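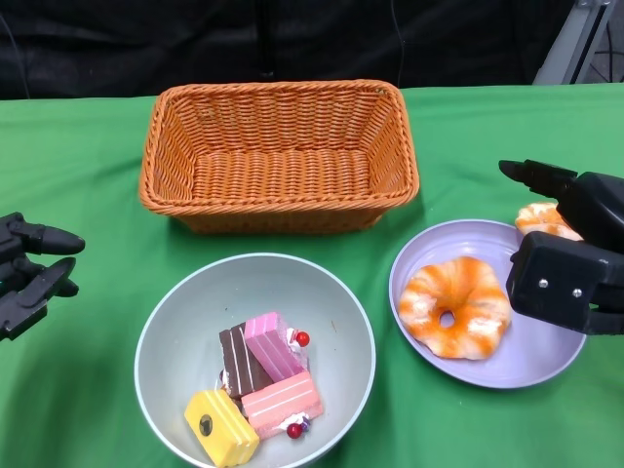 Why would a robot that has already learned to put something in a container fail when the container is moved a short distance back?

Most learned controllers do not store "put it in the container" in any form a person would recognize. They store a mapping from camera images and joint readings to arm motions, and the mapping is reliable only near the situations it was trained on. Move the container and the images change, the reach changes, and the moment at which the fingers should open changes. If the training set held few cases like that one, the controller has to extrapolate, and it often does so badly.

The usual remedy is more data. A person operates the arms by hand, the system records what the cameras saw and what the joints did, and the controller is fitted to the recordings. When it fails, more recordings are made. The approach works, but it has a poor exchange rate. Past a certain point each new demonstration looks much like the ones before it, and the operator, who is human and has settled into a rhythm, goes on supplying the cases that come most easily.

Fabrice Riviere has spent much of his time at Hekico on the exchange rate. His group's method, called Fikutent, leaves the learning algorithm alone and changes how demonstrations are requested. The working question is which demonstration should be recorded next, given the ones already on disk.

The test bed is a two-armed robot at a covered table, with a basket, a bowl, a plate and a set of toy pastries. The choice of toy food is practical. Cake slices have flat faces and corners, and they lean on each other when piled in a bowl, so that lifting one disturbs its neighbors. A donut on a shallow plate poses a different problem: the rim interferes with a low approach, and the hole offers the fingers a second way to hold the object that may or may not be a good idea. Bright colors help a human reviewer tell at a glance which item went where.

The tasks are transfers. The robot is told to take an item from the bowl or the plate and put it in the basket, or to take it out again and return it to a named dish. A trial counts as a success only if the item ends up inside the target and no other item has left its dish. The second condition is stricter than it sounds. In early runs the group found that a controller could score well on the first condition while regularly dragging a second slice over the rim of the bowl.

Fikutent starts with a small set of ordinary demonstrations. From these it trains several copies of the same controller, identical in structure but started from different random values and shown different subsets of the data. The copies are then presented with a layout and asked what they would do. Where the training data cover the situation well, the copies agree closely. Where coverage is thin, they diverge, and the size of the divergence is treated as a measure of what the data lack.

Disagreement among copies is an old idea in machine learning, and Riviere makes no claim to it. The difficulty in manipulation is that raw disagreement is a poor guide. Two copies may differ by a wide margin on the path through open space between a dish and the basket, and both paths may be fine. The same two copies may differ by very little on the height at which the fingers close, and one of them will miss. A system that simply asks for more data wherever the copies differ most will spend its budget on open space.

"We collected a very thorough education in how to cross a table," Riviere says of the first version.

The second version weights disagreement by consequence. Each recorded demonstration is divided into segments according to what the gripper is doing: free travel, approach, contact, carry and release. For each segment the system estimates how much a small change in motion affects the outcome. It does this by replaying demonstrations on the real robot with slight offsets added and noting which offsets spoil the result. Free travel tolerates large offsets. Approach and release tolerate much less, and contact with a piled object tolerates least of all. Disagreement is then scaled by that sensitivity before the layouts are ranked.

The output is a short list of requests. The operator sees a diagram of the table with the positions of the containers and the objects marked, sets it up by hand, and performs the task. After every 30 demonstrations the copies are retrained and a new list is drawn up. The operator has no access to the scores and is not told why a layout was chosen, a precaution meant to keep people from performing with unusual care on the layouts that look important.

To judge the method, the group gave two controllers equal budgets of 1000 demonstrations. One was trained on data from operators who arranged the table as they liked, with the instruction to vary it. The other was trained on data requested by Fikutent. Both were then run on a fixed set of test layouts that neither had seen, with the starting conditions interleaved so that wear on the fingers or a change in room light would affect both equally.

On layouts with a single item in plain reach, the difference was too small to report as an effect. Both controllers did well, and the group considers this part of the benchmark exhausted. The gap appeared with piled items and with the basket toward the back of the table. There the controller trained on unrestricted data failed nearly 3 times as often. Its failures were also of a recognizable type: the gripper arrived at a plausible place, closed, and took hold of two things or of nothing.

Riviere is more interested in a second measurement. The group went back through the unrestricted set and scored every demonstration by how much it would have been worth had Fikutent been asked to rank it at the time. The values fell steeply at first and then flattened close to the floor. Operators who had been told to vary the layout did vary it, but along the same few directions. They slid dishes left and right far more than they moved them forward and back. They rarely let one object hide another from the camera. They seldom left the gripper in an awkward starting pose, and almost always began from one that felt neutral.

Hidden objects turned out to matter more than the group had assumed. With a camera mounted at the head of the robot, the arm itself blocks the view at the moment when the view is most needed. An item beside a plate can be mostly covered by the gripper that is about to pick it up. A controller that has seen few such cases tends to hesitate or to retreat until the object reappears, at which point it advances and loses sight of it again. The group's logs call this loop "nodding." Requested data reduced it considerably, though it remains the most common failure in cluttered layouts.

The method has costs. Retraining several copies takes several times the computing of retraining one, and the offset replays consume robot hours that could have been spent on collection. The group's accounting charges both against the budget, and the advantage shrinks accordingly. For a single easy task it vanishes. Riviere's position is that the method should not be used for a single easy task.

A more basic objection comes from Brynjólfsdóttir, a small automation firm that was given early access to the code and tried it on a packing cell. Its engineers reported that the ranking was only as good as the pool of layouts it was allowed to choose from. Fikutent does not invent situations. It draws candidates from a generator written by a person, and a kind of clutter left out of the generator will never be requested, however badly the controller handles it. The firm's cell used soft pouches that slumped differently after each placement, and no setting in the generator described slumping.

The group accepts the point. One response under test is to take candidates from the robot's own failures. When a trial goes wrong, the images leading up to it are stored, and the layout they show is added to the pool along with small variations. The trouble is that failures early in training are plentiful and mostly dull. Without a filter they swamp the pool, and the system returns to asking for cases it would have learned anyway. The present filter discards a failure if the next round of training fixes it unaided, which means waiting a full round before the case can be used.

The other open question is transfer between machines. The sensitivity estimates depend on the gripper. Tapered fingertips enter a narrow gap more easily than broad ones and lose a smooth object more easily too, and a sensor block mounted low on the gripper changes what can be approached from above. Estimates made on one set of fingers were of limited use on another. The ranking of segments held up, with contact and release still at the top, but the scale did not, and the replays had to be repeated.

A joint trial with the Cendari laboratory is due to begin in April, using a different arm, different fingers and the same toy pastries. The two groups have agreed to exchange requested layouts without exchanging recordings. If the layouts chosen for one robot prove useful on the other, the expensive part of the method could be done once and shared. Riviere expects partial success on release and little on contact. The offset replays on the new arm have been scheduled in either case.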